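Friday. Notebook, outdoor rules, second go.

Back from the Ashby road with the drive logs and a list of grievances. Duyên wants the outdoor running rules down to two pages before the Rencombe people come and ask what our rules are. At present they run to 17 pages, and I wrote most of them, so I have only myself to shout at.

The trouble started with rule 4, "the robot shall keep to the carriageway". Written indoors, by me, in a chair. It assumes that a carriageway has two edges and that both of them know where they are. Angus read it aloud at the kit check in his funeral voice and asked which edge I had in mind. I said the edge of the road. He wrote that down, underlined it and handed it back to me.

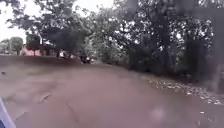
So rule 4 is now three rules, which is a poor way to shorten a document. Draft as it stands:

4a. Before any run the operator walks the route on foot, there and back, and writes down every change of surface. If it changes, the speed limit is set again for the new bit. No carrying over the old limit on the grounds that it felt fine.

4b. Anything in the path ahead that the operator can't put a name to is treated as a person until it has been named. Duyên's wording. I had "unclassified dynamic agent", and she crossed it out so hard that it came through on the next page.

4c. Stop first, discuss second. Applies to staff as well.

Angus objects to 4b because it means we'll be stopping for bin bags. Yes. We'll be stopping for bin bags. I'd sooner explain a bin bag to Rencombe than the other thing.

Stopping distance next. The old sheet gives one figure, taken on the Brernlow workshop floor, which is painted concrete and swept by Angus when he is cross. We have been quoting it for outdoor work since the spring. I've struck it out. Until there's a proper figure for each surface we keep to the walking-pace setting, and the clear zone in front is whatever Duyên says it is. The Galon handbook asks for 240 cm on rough ground and gives no hint what it means by rough, so I rang them. They said "use your judgement". I have noted the time of the call.

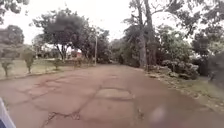

Edge-keeping is the one I keep coming back to. The planner wants a line to follow on each side and sulks when it loses one, so the rules ought to say which side we trust and what we do about the other. A symmetric margin sounds fair and is daft. With a neat curb on the left and a right-hand side that crumbles off into grass and small stones, we should measure from the curb and treat the right as a rumour. New text: "Take the margin from the sounder edge. Record which edge was used." Angus would like "sounder" defined. Angus may define it. I've left him half a page.

Holes. The checklist has a tick box, "surface OK? Y/N", and in nearly 200 filled-in sheets I can't find one N. Either we have only ever driven on billiard tables or the box is useless. Proposed replacement: the operator writes a sentence. It may be a short one. "Cracked, patched, go slowly" would do. Duyên points out that people will copy yesterday's sentence, and she's right, so the sheet will have no yesterday on it. Fresh pad for each outing, old ones in the blue folder.

Also to go: the line saying that painted markings "may be used as a primary guide where present". Present is doing a lot of work there.

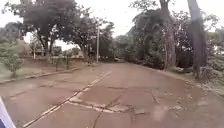 Ashby road: broken white line on the left, patch and long crack to the right of it.

Revised wording: "Paint is a hint. The planner may look at it but must not need it." The planner can't read, but whoever sets its weights can, and he knows who he is.

Still open:

Who may call a stop? The rules say "the safety lead", and when she goes for tea the rules have no view. I want it to be anyone present, passers-by included. Angus fears wags. Put both versions to Duyên.

Overhanging trees and the position fix. Nothing in the rules at all. Ask Brernlow what they do, expect a shrug.

Spare battery for the stop remote. It has been on the list since September, and the list is in my handwriting, so this one is mine.

Length after today's work: 17 pages. Took out three paragraphs and put in three. Duyên hasn't been told.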